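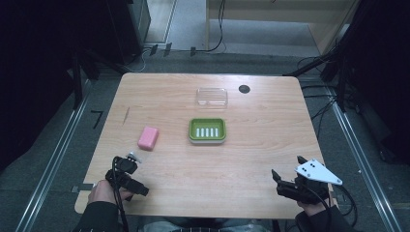
Bratine FAQ
Last updated 16 December 2023

What is Bratine?

Bratine is a set of command-line tools that turns recordings from hand-held grippers into something a training script will accept. It lines up the clocks, works out where each gripper was, throws away the worst bits and writes the rest to disk. It does not train your policy. It does not improve your policy either, though we get thanked for that from time to time and have stopped arguing.

Who maintains it?

Folasade Shehu wrote the tracker and the time alignment. Uchenna Olaniyan wrote the segmenter, the exporter and most of the error messages, including the ones you have complained about.

How does it know where the grippers are?

From the markers mounted on them. The tracker looks for the marker pattern in every camera stream, solves for pose, and smooths the result together with the motion sensor data if you have any. When a marker is hidden for up to 20 frames, the gap gets filled in and flagged. Longer than that and the segment is split. You can raise the limit with --max-gap, and you can also draw the trajectory by hand in a paint program, with similar accuracy.

My left and right grippers have swapped places. Is this a bug?

Check your config first. The left and right marker IDs are set in rig.yaml, and the file will happily let you put them the wrong way round. If they swap halfway through a recording, that one is ours. Send us the log.

Do I need two grippers?

No. Set hands: 1 and the second stream is skipped. One-handed support is less tested, as will become clear to you if you use the preview window.

Why does the tracker lose transparent objects?

Bratine doesn't track objects, so it can't lose them. You are probably thinking of Osagie, the perception add-on, which does, and does. Clear plastic is hard for it. A see-through lid on a wooden table looks to the segmentation model a great deal like a wooden table. Turning on edge mode (osagie --edges) helps when the light gives the rim a bit of shine. Otherwise, label the first frame by hand and let it carry the mask forward.

Soap, dishes and other solid, brightly colored things are fine. Please stop sending us your success stories with mugs.

What does "clock skew exceeds 3 ms" mean?

Two of your streams disagree about what time it is by more than we are willing to cover up. Run bratine sync --check before recording. If the number creeps upward during a session, one of the devices is keeping its own time, and restarting the recorder will only hide the problem until lunch.

Can I ignore the warning?

Yes. For slow tasks, such as setting something down on a table, you may never notice. For handovers between two grippers you will end up with a policy that lets go first and reaches second.

How are recordings cut into episodes?

The segmenter looks at gripper opening and speed, and starts a new episode when both hands have been still for long enough. People who pause to think get cut in half. You can move the cuts in the review tool, or tap the pedal to mark them yourself, if your rig has a pedal and you remember it.

What is the quality score?

A number from 0 to 100 based on marker visibility, sync and smoothness. Anything under 70 is left out of the export by default. It measures how well we could follow the hands. It has no opinion on what the hands were doing, so a beautifully tracked recording of somebody missing the dish will score 80 without blushing.

Which formats can I export?

Lemau and plain HDF5. Volbridge export was removed in November after the format changed again. The old exporter is still in the contrib folder, for people who like a project.

Can I replay a recording on a real arm?

Yes, with bratine replay --dry-run first. The dry run checks reach, joint limits and collisions against the table model. It only knows about the table you told it about, so measure yours and leave the default in the file where you found it.

Does replay work with closed-loop control?

No. Replay sends poses in order and looks at nothing. If the object has moved, the arm will grasp the air where it used to be, very precisely.

Where do I report a problem?

On the issue tracker, with your rig.yaml, the log and the version number. "Latest" is not a version number.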